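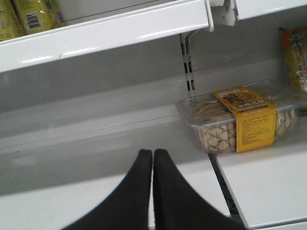
Figure 4.1. White shelving, upper and lower levels, with snack packages on the upper one.

Unit 4: Shelf Space and Replenishment
Retail Operations, handout revised 16/08/2024

4.1 Terms used in this unit

A facing is one unit of a product visible at the front edge of the shelf. Depth is the number of units that fit behind each facing. Shelf capacity is facings multiplied by depth, multiplied again by stacking height where the product can be stacked. Bagged goods are normally given a stacking height of one unless they are laid flat.

Capacity and stock on hand are separate quantities. Stock on hand includes the back room, and in many store systems it also includes units that have been damaged or stolen but not yet written off. Keep the two in separate columns in the assignment sheet. Last January a large share of the class merged them and the order quantities came out too low.

4.2 Allocating facings

The simplest rule is proportional: each product receives a share of the available facings equal to its share of category unit sales. The rule is easy to compute and has two known faults. It rewards products that already have a good position, and it gives slow sellers less than one facing, which must then be rounded up or the product dropped.

A second rule equalizes days of supply. Divide the capacity of each product by its mean daily sales, then move facings from the product with the highest result to the product with the lowest until no move improves the spread. Delivery frequency sets the floor. A product delivered twice a week needs enough capacity to cover the longest gap between deliveries, plus safety stock.

Space elasticity is the percentage change in sales for a one percent change in space. It is usually positive and well below one, and it falls as facings are added. Treat any single published value with caution – it depends on the category, the store format and the starting allocation.

4.3 Worked case: the Clorkutport store

The Clorkutport store carries two snack lines, Nullura and Xia. Annual sales of Nullura at this store are 2,236 units. Over 52 weeks this gives

2,236 / 52 = 43 units per week

Nullura has four facings with a depth of five and no stacking, so capacity is 20 units. Days of supply at full shelf:

20 / (43 / 7) = 3.3 days

Deliveries arrive every seven days. The shelf must therefore be refilled from the back room at least twice between deliveries, and in practice three times if demand is uneven. Xia sells 800 units a year from the same number of facings at the same depth:

800 / 52 = 15.4 units per week
20 / (15.4 / 7) = 9.1 days

Moving one facing from Xia to Nullura gives capacities of 15 and 25, or 6.8 and 4.1 days. The total number of facings is unchanged. Whether Xia can then last a full delivery cycle without a refill is left to Exercise 2.

4.4 Reorder point

Reorder point = mean demand during lead time + safety stock

For Nullura, with a lead time of two days and safety stock of 9 units, mean demand during lead time is 12.3 units and the reorder point is 22 after rounding up. This exceeds shelf capacity under the original allocation, so the trigger has to be based on total stock, not on what staff see at the shelf.

Exercises

1. Recompute the days of supply for both lines if depth is reduced to four.
2. Find the smallest Xia capacity that covers seven days of mean demand. Is it reached with three facings?
3. A third line, Gema, is added with expected sales of 200 units a year. Allocate the eight facings by both rules in 4.2 and state where they differ.

Reading for next unit: course pack, section on price labels and promotional ends.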